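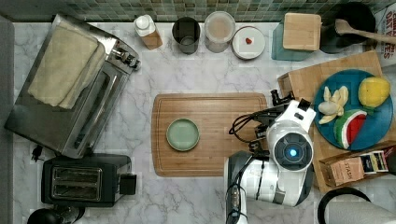 How much of a kitchen counter should be left clear for preparing food?

Enough for a cutting board, a mixing bowl and one plate to sit side by side, according to Annapurna Achari, who leads the household skills course at the Tellimton Center. In most homes she would set that stretch aside first and fit the appliances into whatever remains.

November 19, 2021
By Wayne Ackroyd

Ms. Achari has taught the course for seven years. It is offered each January to residents of Urkcombe and Pindley who are setting up a kitchen of their own, in many cases for the first time, and it admits up to 32 participants. The coming session will give more time than before to the counter, a subject that she considers poorly served by printed guides.

"The guides deal with cabinets and drawers," she said. "People write to us about the counter. It is where the toaster lives, where the mail lands, and where dinner has to be made."

Her method begins with the small appliances. Participants are asked to keep a written record of what they use over 17 days, a period long enough to take in two weekends and at least one large shopping trip. At the end of it they decide which appliances have earned a permanent place. A toaster oven and a slot toaster are the pair she is asked about most often.

"I am asked which of them has to go," Ms. Achari said. "I do not answer that for people. If one person in the house makes toast at six in the morning and another reheats supper at nine at night, both machines are working. They can both stay, provided someone has thought about where the doors open and where the cords run."

On the placement of toaster ovens she is more exact. The door must be able to drop fully open with room in front of it to set down a hot tray, and the space allowed at the sides and back should follow the maker's manual. Nothing should be stored on top of the oven while it is in use. Cloth is the item she mentions most. The top of a toaster oven is flat and at a handy height, and dish towels tend to settle there between meals.

"A towel needs a hook or a rail," she said. "Put the hook where the hand already goes. If people are leaving the towel on the oven, then the hook belongs on the wall or cabinet nearest the oven, and it should be put up that same day."

Cords receive similar attention. The course advises unplugging toasters and toaster ovens after use and laying the plug well back from the sink, where it will not be splashed. Participants are shown how to gather the slack with a plain fabric tie. Ms. Achari does not recommend tucking a cord beneath an appliance, a habit she sees often in homes with short counters.

The back edge of the counter is treated as a separate zone. Debashish Mollah, who teaches the food storage portion of the course, regards it as suitable for dry goods used daily, such as oats, rice, flour and salt. He prefers clear containers with lids and asks that each carry a label with the name of the contents and the date of filling.

"Flour and powdered sugar look very much alike through plastic," Mr. Mollah said. "I have salted a cake that did not need it, so I label everything now, including the things I am sure of."

He has no objection to leaving cereal in its cardboard box, so long as the inner bag is folded down and clipped. A household that finishes a box of oats within a week gains little by moving them into a jar. Oils and sauces, in his view, should stand away from any source of heat, and bottles that are used less than once a week should return to the cabinet.

The course also covers surfaces. Marble calls for particular care — lemon juice, vinegar and tomato will dull the polish if they are left to sit — and participants are taught to wipe it with warm water and a mild dish soap, then dry it with a soft cloth. A tray or mat under bottles and cooking tools catches most drips. Tile behind the counter is simpler to look after, although the grout between small mosaic squares benefits from a soft brush every month or so.

Ms. Achari asks that the row along the wall be no more than one item deep. Once a second row forms, she said, the things behind it are no longer used, and the wall behind them is no longer cleaned.

The January session will run for 4 weeks in the Sedgwick Room. Participants should bring their written record to the first meeting. Registration forms are available at the front desk.

Last updated: November 19, 2021

Comments

Valdir Meireles
Is the written record required before registering, or only before the first meeting? I would need to start mine after the holidays.

Andri Hofstetter
I took this course two sessions ago. The hook by the oven is still up and still in use. My grout is another matter.

Valdir Meireles
I see now that it says the first meeting. Thank you. Please consider an evening group for those of us coming from Pindley.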